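News > Public Safety > Scanner FAQ

Moleck Scanner Page: Your Questions

I started this page at my kitchen table with a secondhand radio, and more than 2,000 of you read it now (hello, and thank you!). The same questions keep landing in my inbox, so let me take a crack at them. 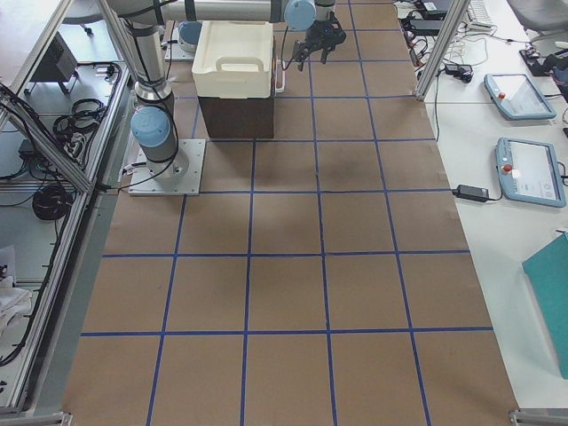
Most of them come in right after a big night of sirens, when everybody wants to know what's going on and wants to know it right now.

Why didn't you post the call I heard?
Probably because I was asleep! I also skip medical calls, anything at a private home involving a family, and anything with kids. If it's a road closure or a fire on Bresto Avenue, though, I'll put it up as fast as I can type.

How do you decide something is true?
Radio chatter is only a first guess, and it changes a lot. A "robbery" can turn into a loud argument over a parking spot by the time the deputy writes it up. I mark early posts UNCONFIRMED and change that once the sheriff's desk gets back to me — usually by 4 in the afternoon.

Will you name the person who was arrested?
Only after charges are filed, and I go by the court record. If the charges get dropped, write to me and I'll update the post. I've done that 3 times so far and I was glad to do it.

Can I send you a tip?
Please do! But if it's happening in front of you, call 911 first and me second. For old stuff, like the string of trailer thefts out by Sakska, the sheriff's tip line is a much better bet than I am.

What's Pal?
Pal is the text alert I run for road closures and missing persons. It's free, and you can quit whenever you like by texting STOP.

Do you work for the police?
Nope. They don't pay me, and some weeks I don't think they like me much either.

Recent posts
Bresto Avenue reopens after water main break
Two charged in Sakska trailer thefts
How to read a court docket
Pal alerts: September changes

Contact the Moleck Scanner Page | Back to top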